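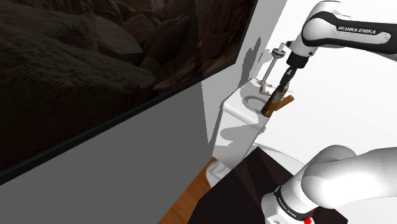

Darosbridge | Rentals | Planning help | FAQ | Say hello

Buying your first arm: the questions I get every week

I'm Hiwot Kumsa, and I help small labs and workshops plan their robot arm purchases. Most of my inbox is the same handful of questions about money and floor space, so I finally typed up my answers (go get a coffee, I run on).

Should I buy the arm first or do the simulation first?

Simulation, please! A decent computer and a few weeks of poking at a simulated tabletop setup will show you whether your bottle is even reachable from where you planned to bolt the base. I've watched people move a virtual arm a foot to the left and save themselves a whole new table. Moving a real one means drilling again, and possibly a talk with your landlord.

How much of the budget is the arm itself?

Less than you'd hope. I tell people to set aside 40 percent of the total for everything that isn't the arm: gripper, table, mounting plate, computer, cabling, spare fingers, shipping, training. One group I worked with at Achari spent every cent on the arm and then ran it on a borrowed desk for months. The desk wobbled, and so did every result they got.

Can I do all my planning in simulation and skip the trial?

Nope. A simulated bathroom will tell you about reach and about whether the forearm bumps a wall on the way to the toilet. It's much weaker on grip. Glass slips and cables snag, and I've never seen a simulated cable snag the way mine do. Budget for a rental month if you can swing it.

Do I need the gripper that comes with the arm?

Start with it if there is one. A plain two-finger gripper will hold a bottle by the neck, a stick, a sponge, most of what people want in a home-type task. Fancy hands are wonderful and I love them, but they cost a lot and they break in interesting ways. Wait until a plain one has failed you on a job you care about.

How big a table should I plan for?

My own is 900 millimeters deep and I wish it were deeper. Whatever you pick, make it heavy. Draw the base on it in chalk, then stand there with a tape measure and swing the tape out to the full reach printed on the spec sheet. If the tape touches a wall or a coworker's chair, that's your answer.

What about furniture and props?

People forget these completely! If you want to test in a bathroom or a kitchen, somebody has to pay for a real toilet or a real counter, and for getting it up the stairs. Simulated ones are a lot cheaper, and you can shove them around all afternoon. I usually suggest building the virtual room first, then buying only the fixtures your task really touches.

How long does it take to arrive?

Plan on 90 days from purchase order to first movement. Some of that is shipping, and a surprising amount is your own accounting department. If you need to be running by June, get your quotes before the holidays.

Is a used arm a good idea?

It can be. Ask for the service history, ask to see every joint move through its full range, and ask whether the controller is included (I've seen two listings where it wasn't). My colleague Sólveig Vídalín is braver about used gear than I am, so write to her if you're tempted.

Do you offer a planning sheet?

Yes — it's called Flaltico, it's a spreadsheet, and it's free. Fill in the yellow cells and leave the gray ones alone. The tab for yearly upkeep starts at zero, so please put something in there before you show it to your boss.

Can I get my money back on a rental?

You can cancel up to 30 days before the start date for a full refund. After that we'll move your booking once at no charge.

Contact: Darosbridge planning desk | © Darosbridge, all rights reserved | Back to top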